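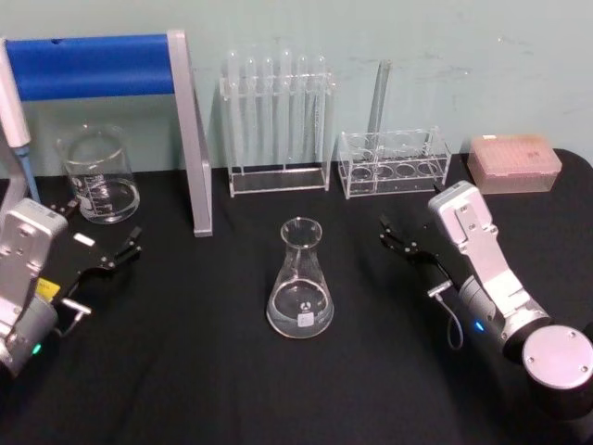 Search this book Enter keyword Go

Chapter 3
Measuring and Holding Liquids

Most work at the bench begins with a liquid that has to be held, measured or moved. The student who knows which vessel suits each of these tasks will waste less material and obtain results that another person can repeat. This chapter introduces the common glassware of the teaching laboratory, together with the handheld pipette and the racks and boxes that keep small items in order.

3.1 Vessels for holding and mixing

A beaker has straight sides and a spout. The marks printed on it are a guide only and should not be used where an exact volume is required. An Erlenmeyer flask narrows towards the neck, so that its contents can be swirled with less risk of splashing. Test tubes hold small volumes and must always be supported. A tube should stand upright in a hole that fits it; one that leans in a rack too large for it may spill when the rack is moved.

3.2 Moving small volumes

The pipette is used with a fresh tip for each liquid. Tips are kept in a lidded box, which is closed between uses. When the pipette is not in the hand it is hung on its stand, tip end down, and is never laid flat with liquid inside.

Before starting the exercises, students should read the account of the Plillimo teaching laboratory on page 143, in which Brayden Campbell describes how a bench is set out for a class of 16. The terms printed in bold are defined in the glossary.

Contact Endach Educational | Copyright Endach, all rights reserved | Back to top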